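3.2 What people mean when they say "folded"

I should admit up front that this part of the study began as a side question. We were supposed to be looking at how households share out laundry, who does it and when, and I kept tripping over one small word. People would tell me the laundry was "done," and then it would come out that the clothes were sitting clean in a heap on a chair. For some people, done means dry. For others, done means folded. And for a stubborn few (I'm one of them, I confess) it means put away in the drawer, and nothing short of that counts.

So we added a diary. Each of the 36 households in Utport kept one for 4 weeks, and every time somebody dealt with a load, they wrote down what they did with it and what word they would use for the state it ended up in. That gave us 676 entries, which is a lot more laundry than I ever planned to read about! Some entries are a single word. Some run on for half a page and wander off into old arguments about towels, and I loved those the most.

I sorted the entries by hand, twice, with a month between the two rounds so that I wouldn't just remember my first answers. Where the two rounds disagreed I went back to the household and asked. Most of them were very patient with me.
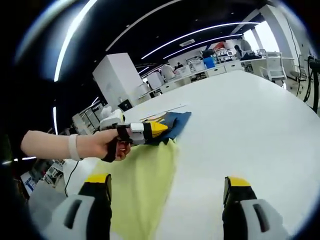 Figure 4. Pale yellow-green and dark navy-blue cloth on a white table.

By R. Declercq, Lokberg Center for Home Studies

The first thing that jumped out at me was how much flat cloth gets treated differently from clothes with sleeves and legs. A shirt has a sort of built-in plan. You know where the shoulders go, and even people who fold badly fold shirts in more or less the same order. A plain piece of cloth gives you no such help, and the diaries are full of small private systems for dealing with it. Halves, then halves again. Thirds, then a roll. One household folded every sheet to the width of a particular shelf, and kept doing it that way after moving to a home without the shelf.

I ended up with 7 groups, running from "left as it came" to "folded and stored." The groups in the middle were the messy ones. What do you do with a tablecloth folded once and draped over a railing? The person who wrote that entry called it folded. Someone else in the same home called it "out." I put it in group three, and I'm still not sure that was right.

Fitted sheets deserve a paper of their own. I've left them out of the main table, since hardly anyone was willing to say what they'd done with one, and the answers I did get ("balled," "sort of tucked," "don't ask") wouldn't sit still in any group I tried.

We ran a smaller version of the diary in Andomel the following July, mostly to see whether the words traveled. They did, up to a point. "Done" was every bit as slippery there. But people in Andomel dried far more of their wash outdoors, and many of them folded it right at the line, so the heap-on-a-chair stage that fills the Utport diaries hardly shows up. I hadn't thought of drying as something that could change the meaning of a word, and I wish I'd asked about it from the start. The Utport diary had no space for where the wash was dried, so for those entries I only know when somebody happened to mention it.

The next section takes up the disagreements inside single households, starting with towels.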